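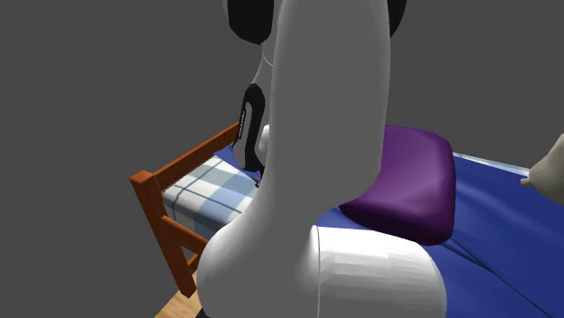

Início | Palestras | Agenda | Contatos
Pesquisar no site: digite aqui
Imprimir | Enviar por e-mail

Notas para a fala, Plomcombe, maio

Boa tarde! (respirar, beber água) Vim falar de sono, e de como eu dormia mal, gente, muito mal. Perguntar quem acordou antes das 5 hoje, esperar as mãos.

Contar a história do caderno: 40 noites anotando a hora em que eu apagava a luz. Li tudo no trem para Tistcombe e fiquei com vergonha – quase sempre depois das 2 da manhã!

Passar para o café. Eu tomava o último às seis da tarde, achando que não fazia nada (rir aqui, todo mundo faz igual). Troquei por chá e levei uns 10 dias para sentir diferença.

Se sobrar tempo: o despertador da Collet, aquele barulho horrível. Imitar.

Pular o slide da Skultura se já passou da hora. Abrir para perguntas, e lembrar de devolver o microfone.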